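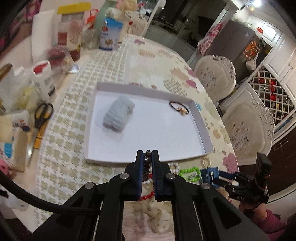

How to restring a bead necklace with knots

Restringing your own beads is one of the most satisfying little jobs I know, and you can do it in an evening at the kitchen table! My first one took me most of a weekend, with a lot of unpicking (and a bit of swearing), but by the third I was going round the family asking if anyone had anything broken.

What you need

Silk or nylon beading thread, with a needle already attached if you can get it
A pair of fine tweezers or a darning needle
A clasp
Clear glue, the sort with a thin nozzle
Small sharp scissors
A towel to work on

Silk hangs beautifully but it stretches and gets grubby. Nylon is tougher, so I'd go for that if the necklace is worn a lot. Thread comes in numbered sizes, and you want the thickest one that will still pass through your smallest bead twice.

Before you cut anything

Take a photo of the necklace laid out flat. If the beads are graduated, with the big ones in the middle, this will save you an hour of squinting. Then snip the old thread over the towel and slide the beads off a few at a time, keeping them in order along a fold.

Wipe each one with a barely damp cloth and leave them to dry. Don't soak pearls, coral or anything painted.

Threading and knotting

1. Pull all the thread off the card and stretch it gently between your hands to get the kinks out. Knot the far end.

2. String every bead, in order, and push them down towards the knot. Yes, all of them, before you start knotting!

3. Bring the first bead up, leaving 15 cm of bare thread at the clasp end for finishing.

4. Make a loose overhand knot after the bead. Put the tip of your tweezers through the loop, grip the thread right against the bead and ease the knot down until it sits snug. Slip the tweezers out and push it tight with your thumbnail.

5. Slide the next bead up and do it again. The first 5 will probably look wobbly. Keep going — your hands get the hang of it very quickly.

6. At each end, pass the thread through the clasp ring and back through the last bead, knot, and do the same through one more bead. A tiny dot of glue on each knot, then leave it overnight before trimming.

If a knot lands in the wrong place

Work a fine needle into the middle of it and wiggle. Nylon usually gives in, but silk can fray, and if it does you're better off starting with fresh thread.

My friend Ffion Price skips the knots between small glass beads and only ties one every eighth bead. It's much faster and drapes really nicely, so do try it on a long strand.

Hang the finished necklace from a hook for a day or two before you wear it, so any slack shows up early.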